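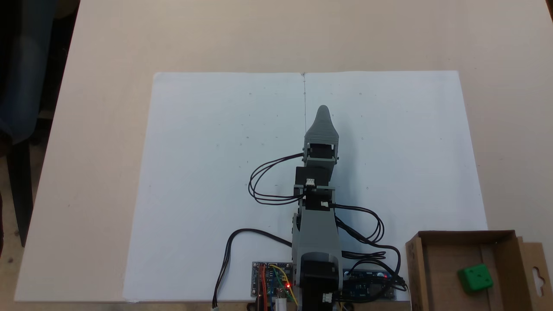
Betreff: Re: [tischroboter] Regeln für Pick-and-Place auf Papierbögen, Entwurf 7

Hallo zusammen,

Itsuki Tsuchiya schrieb:

> Ich habe den Entwurf gelesen und habe zwei Einwände. Abschnitt 2 verlangt,
> dass der Bogen nach jeder Sitzung ersetzt wird. Bei uns in Herneck liegt
> derselbe Bogen oft wochenlang, und die Startpunkte sind mit Bleistift
> markiert. Wenn wir ihn jedes Mal tauschen, müssen wir alles neu einmessen.
> Außerdem fehlt mir eine Angabe, wann ein Lauf abgebrochen werden darf.
> Im Moment macht das jeder anders.

Zum ersten Punkt: einverstanden, das war zu streng. Ich schlage für Abschnitt 2 folgenden Text vor:

"Der Bogen bleibt liegen, solange die Mittellinie gerade zur Basis des Arms läuft und die Markierungen lesbar sind. Wird er verschoben, ist die Lage neu einzumessen und im Protokoll zu vermerken. Markierungen werden nur mit Bleistift gesetzt. Filzstift ist nicht zulässig, er stört die Erkennung des Objekts."

Die Abweichung der Mittellinie würde ich auf 3 mm begrenzen. In Jilska arbeiten sie seit Oktober so und kommen damit zurecht.
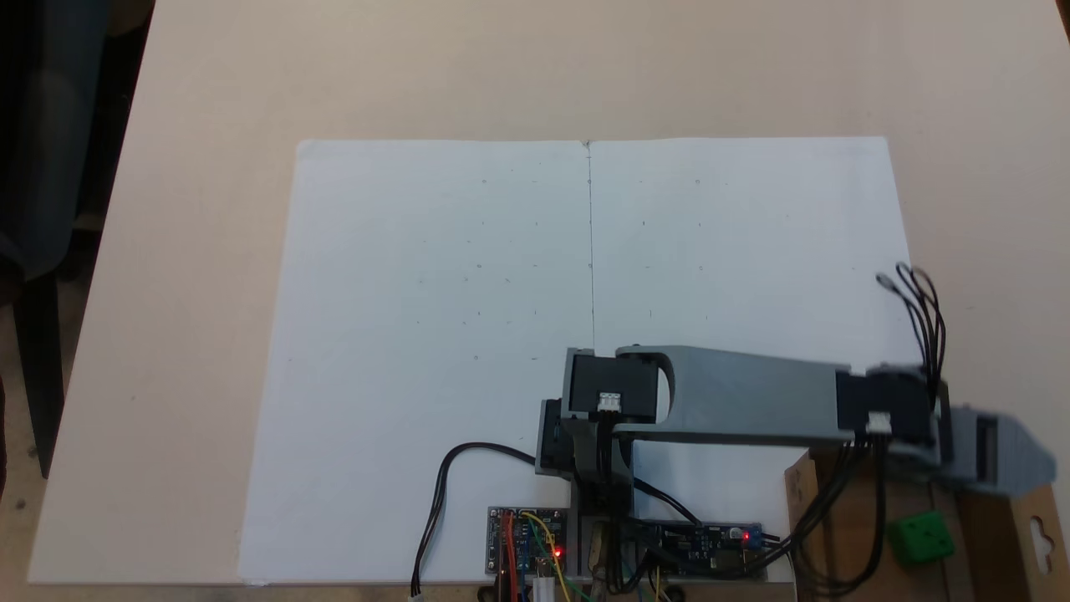 Zum Abbruch: Ich möchte das an drei Fälle binden und alles andere durchlaufen lassen, auch wenn der Griff danebengeht. Ein Fehlgriff ist ein gültiges Ergebnis und gehört in die Auswertung. Abgebrochen wird,

- wenn ein Kabel unter Zug gerät oder sich an einem Gelenk verfängt,
- wenn ein Servo länger als 3000 ms gegen einen Widerstand drückt,
- wenn jemand in den Arbeitsbereich greift.

Im dritten Fall wird die Servoversorgung getrennt. Die Bewegung in der Software anzuhalten reicht nicht, der Arm hält dann weiter Kraft. Leuchtet auf der Treiberplatine noch die LED, gilt der Arm als eingeschaltet. Das steht bisher nur in der Anlage und sollte nach vorn in Abschnitt 1.

Offen ist noch der Zielbehälter. Der Entwurf sagt "offener Karton", ohne Position. Ich würde die Position freigeben, sie muss aber innerhalb einer Versuchsreihe gleich bleiben. Die Klappen sind so zu legen, dass sie nicht in die Bahn des Greifers ragen. Eine Reihe umfasst 25 Läufe, der Würfel wird vor jedem Lauf von Hand auf die nächste Markierung gelegt.

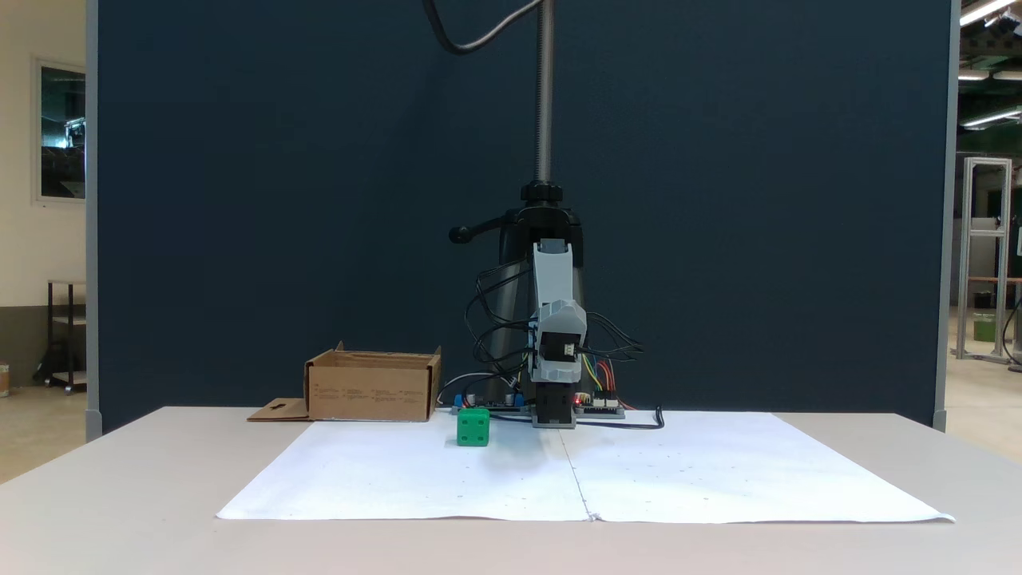
Arm, grüner Würfel und offener Karton, Blick von vorn

Higuchi hatte noch gefragt, ob die Regeln auch für die Arme von Tamiteo gelten. Von mir aus ja, mit Ausnahme der Servogrenze, die müsste dort jemand eigens bestimmen. Ich habe kein solches Gerät hier und will keinen Wert hineinschreiben, den ich nicht geprüft habe.

Wer mit den Änderungen nicht einverstanden ist, schreibt bitte an die Liste und nicht an mich direkt. Entwurf 9 lade ich danach ins Archiv. Die 8 überspringe ich, unter dieser Nummer liegt dort schon die Fassung mit der falschen Anlage.

Grüße aus der Werkstatt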